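Trillon Forum > Grippers and End Effectors > Faults and Safety

Thread: Finger tip shedding bits, then a dropped tray. Worth reporting?

plankside
Posted December 10, 2020
We run a hand-held gripper on the bench at our Mesham site, recording pick-and-place demonstrations that then get replayed on the arm. The fingers are the Rindetti block type, two to a set, bolted through the top. This set has done 3,000 closures on the counter. The maker's sheet we were given says inspect at 1,000 and I can't find any record that we did.

On Tuesday the arm dropped an oval tray on replay, at cycle 194 of the run. It came down on its end next to the operator's hand. No injury, but the hand shouldn't have been there and the light guard should have been on, so I have two problems to write up.

The inner corners of both fingers are worn pale and the right one has gone ragged at the tip. View from the tool, open, before the approach to the tray: 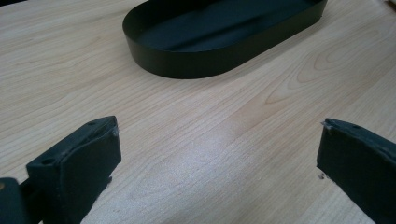 What I have checked so far

Bolts are tight on both sides. Closing force reads the same as it did in September. Jaw travel is normal. I swapped the cable in case it was a signal dropout and the replay log shows no gap. That leaves the fingers, or the tray wall being too thin and smooth for them. I would like to know if anyone has had a drop they could put down to tip wear alone.

oddbracket
Yes, same fingers. Ours let go at 26 cycles after the corners went. The worn part rides up on the rim so you are holding with half the face. Bin them and fit new ones. I wouldn't spend a day on it.

niner_volt
I don't agree. Corner wear looks bad but the flat face does the gripping, and you haven't said anything about the state of the face. If the force reading hasn't moved I would look at where the arm was when it closed. A few millimetres high on a low tray and you get exactly this.

plankside
The face on the left finger feels smooth with a fingernail. The right has a slight lip near the tip. Approach height is taken from the recorded demonstration, so if it was high, the person holding the tool was high as well. I am going to pull the recordings and compare.

oddbracket
Then the lip is your answer. A lip holds the rest of the face off the wall.

hallam_bench
Two things nobody has raised. First, the loose material. If bits are coming off the finger they can end up between finger and tray. Wipe the table and both faces, do ten picks, then look again. Second, glare. We had a bench with a bright patch across the middle and the tracking wandered by a few millimetres whenever the tool crossed it. It looked like a grip fault for a week. We put a matt sheet down and it stopped.

plankside
Our bench has the same trouble with reflections. Pale wood with a bit of a shine, and the lights are overhead. I went back through the recordings from that session and picked another view of the approach with the tray further up the bench: 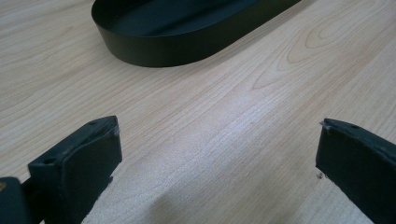 I am going to run it with the lights dimmed and the old fingers still on, then with new fingers and the lights as they were. One change at a time. The Niskanen spares are on order so the second half will have to wait.

niner_volt
Good. Log the height at closing for every cycle, please, or we will be arguing about the same thing in a month.

oddbracket
Running known worn fingers to prove a point is how you get a second drop. At least put the guard on.

plankside
Guard is on and interlocked now, and the replay won't start with it open. I have also taped a line on the floor - operators stay behind it while the arm is live. The tray gets lifted over a foam pad for the test.

hallam_bench
To your original question, report it. A hand inside the guard area is reportable at our place whatever caused the drop, and I would keep that separate from the finger wear. If you put both on one form the wear gets fixed and the guard gets forgotten.

plankside
Two forms then. The guard one went in this afternoon. I'll post the closing heights when I have them.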